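# Workshop tips: green claims on tags and labels

April 2026

These tips are for people who make things at home or in a small shop and sell them with a tag attached. Most of the trouble we hear about starts with a word on the tag that sounded fine when it was written.

**Keep a claims sheet.** Write every claim you make on one page: tags, website, market sign, the back of the business card. Next to each one, write what you have to back it up and where that paper is kept. If the second column is blank, take the claim down until you can fill it.

**Swap the vague word for the plain fact.** "Eco-friendly" can mean anything. "Stuffing made from recycled polyester" can be checked. So can "box contains no plastic." Say which part of the item you mean - a buyer who reads "recycled" on a toy will assume the whole toy.

**Ask the supplier in writing.** A phone call is no use two years later. Email and ask for the fiber content, the country it was made in and the percentage of recycled material. Save the reply under the supplier's name with the date of the order it covers. When a roll or bag runs out and you reorder, ask again. 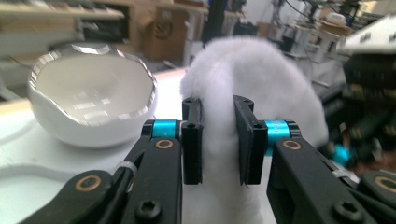 *White plush between two black gripper fingers.*

**Watch the percentages.** If your supplier's sheet says 98 percent cotton, the tag says 98 percent cotton. Don't round up. Thread, labels and fasteners are easy to forget, so decide whether your figure covers the fabric or the finished piece and print that next to it.

**Store old tags separately.** When the wording changes, pull the old stock the same day. Estlow, our own small label, printed 866 swing tags before we noticed that one line described a backing we had stopped using in September. We cut them up for paint swatches. A rubber stamp over the line would have been cheaper, and we would try that first now.

**Giving to a cause.** If you say part of the price goes to charity, print the amount per item and the name of the group. Ask the group before you use its name or logo. Put the money in a separate envelope or account each week, and keep the receipts with the claims sheet.

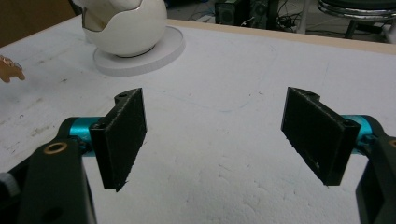
Babatunde Uzor wrote in to disagree with us on that last point. He thinks a home business should leave giving off the tag altogether and post the receipt online once a year. His reasoning is that a tag stays on the shelf long after the arrangement has ended, and the shop gets the angry message when somebody checks. We still print ours, but we have added the year.

**Answer complaints the same way each time.** Keep a short reply saved:

- Thank the person and repeat the claim they are asking about.
- Attach the paper that backs it up, or say that you are looking for it.
- Give a day when they will hear from you again.
- If the claim was wrong, say so and say what you have changed.

Leave the public comment up. Deleting it tends to bring more of them. Aim to answer within 3 working days.

**Check the words you borrowed.** Lines copied from a supplier's catalog become your claims once they are on your page. We found 19 of these on the Skotum page alone, most of them under "materials."
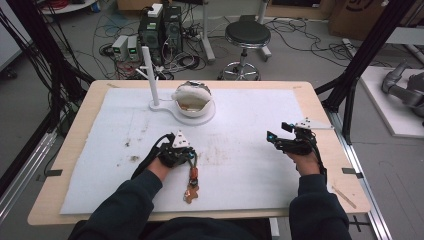 Do I need to keep supplier emails for items I no longer sell?

Keep them as long as the items might still be in use or on a shop's shelf. A folder for each year is enough. Mark the outside with the product names so you don't have to open every one.

**Once a year,** read the whole claims sheet out loud with one other person and stop at any line either of you would have trouble explaining to a customer. Cross those out and reprint before the fall markets.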